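Astard hand-held gripper station: questions we keep getting

Last changed 2019-10-02 by Zubaida Dogar

Read this before you message Tahira or me. Most of what follows comes from people who trusted the Destska setup sheet more than they should have. I did too, for a while.

Do I need to recalibrate every morning?

The sheet says yes. I don't believe it. We kept a log in June, 104 starts, and the daily calibration changed nothing worth having on any day when the grippers had been left alone overnight. Calibrate after a knock, after a cable swap, and after anyone has had the top mount off. If you want to do it every morning as well, fine, but don't tell me the station is "in good order" on the strength of it.

The jaws don't close fully. Is the motor going?

Probably not. I have been told "motor" many times and have changed one motor. Look for crumbs of sponge in the jaw slides first. Open the jaws, brush the slides out with the dry brush, close them by hand and feel for grit. Don't oil them. Oil picks up more crumbs and gets on whatever you handle next.

Which objects should I use for the check run?

Soft and light ones, plus a container with sides you can catch by mistake. The old check used a solid block and everything passed it, so I have no faith in the results from that time. A sponge shows up uneven jaw pressure quickly: one side gets squashed more than the other.

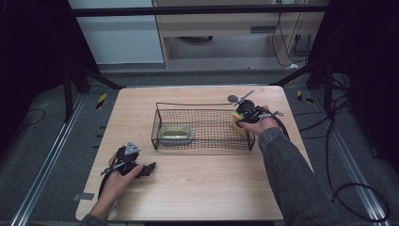 Check run with the mesh basket, sponge in the right gripper.

Hold the sponge over the basket wall, lower it in, let go, pick it up again. Do the same with the other hand. If the sponge twists as the jaws close, the pads are worn unevenly and both need changing, even if one looks all right.

How should the cables run?

Away from your wrist, with enough slack that you can reach the far side of the basket without feeling a tug. Move each arm through its full reach before you start. If the reading jumps when you bend the cable near the plug, change the cable. Tape round the plug is not a repair. I have taken off enough of it to know.

Can I swap the left and right grippers?

No. The tops are fitted differently and the saved settings go with the gripper. The software will let you do it without a word of warning, so a tidy screen proves nothing.

How long do the pads last?

Gu, who supply them, say 772 hours. Ours don't get there. We look at them every 200 hours and change them at 300, whatever they look like. Write the hours on the card when you fit new ones. Guesses go back to zero and you change the pads that day.

Is the Ilach self-test worth running?

It tells you the gripper has power and is talking to the computer. It says nothing about grip, slides or pads. Run it if a gripper has gone dead, and skip it otherwise.

Something on the mount rattles. Can I keep working?

Stop and tighten it. Two screws underneath, finger tight and then a quarter turn with the short key. Then calibrate, for the reason given in the first answer. Going tighter strips the thread, and there are no spare plates in the drawer at the moment.

Who do I ask if none of this helps?

Tahira Ghumman for cables and software, me for anything that moves. Bring the hours card and tell us what you changed last, including the thing you're sure made no difference.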